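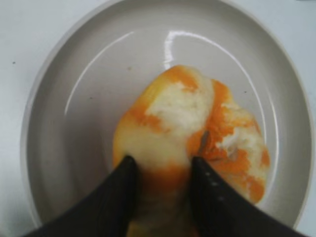 Přemysl Šimko wrote to us after reading an early draft that in his family the pith was always left on, and that he had never once thought of it as waste. We were very glad of his letter, and it sent us back to the Sindale household diaries, where 439 entries mention oranges and a good many of them dwell (rather lovingly!) on how the peeling was done.

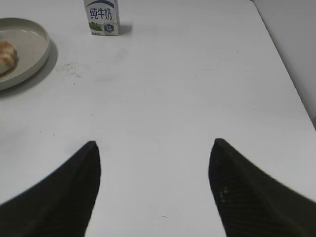 **Figure 2.** Table and dish, Sindale kitchen study.

Where people put the peel matters as much to them as how they take it off. Diarists wrote of saucers, newspaper, a cupped hand, and one simply of "the corner of the table". A shallow plate with a raised rim, like the one in Figure 2, suits the habit nicely, and set well over to one side it leaves plenty of bare white tabletop to work on. Orla Ó Dálaigh's June interviews, 20 in all, bear this out, and we return to them in Section 4.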